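Mekwood Guest Rooms: Frequently Asked Questions

What time is check-in?
From 3 in the afternoon. If you turn up earlier you can leave your bags in the hall, where they will be perfectly safe and slightly in the way.

Where do I park?
Behind the building, off Cosgrove Lane. The spaces out front belong to the dentist, who has strong views and a tow company.

Is there Wi-Fi?
Yes. The password is on the card by the door. It works well in every room except number 5, which we rent mostly to people who say they want to get away from it all.

Do you serve breakfast?
Until 10. Expect eggs, toast, fruit and a bread pudding that has outlived several menus. Tell us the night before about allergies.

Can I bring my dog?
One dog per room, up to 132 pounds. Yes, that number came from a particular dog. Cats are welcome too, but they never seem to enjoy it.

Is there an elevator?
No. There are stairs, and they creak. Rooms 1 and 2 are on the ground floor, so ask for those when you book.

Can I make tea or coffee in my room?
Every room has an electric kettle, and the bathroom tap is fine to fill it from. Lift it off the base, flip the lid up and stop at the max line. Tea bags are in the drawer. Coffee comes in packets from Waretti and is better than packets usually are.
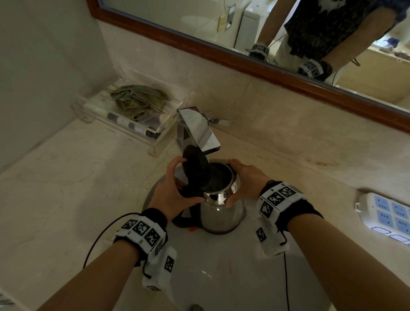 Can I check out late?
Checkout is at 11. You can buy an extra hour at the desk if nobody is booked in after you - in June somebody always is.

What if I need to cancel?
Let us know 3 days ahead and you get everything back. After that we keep the first night and feel a little bad about it.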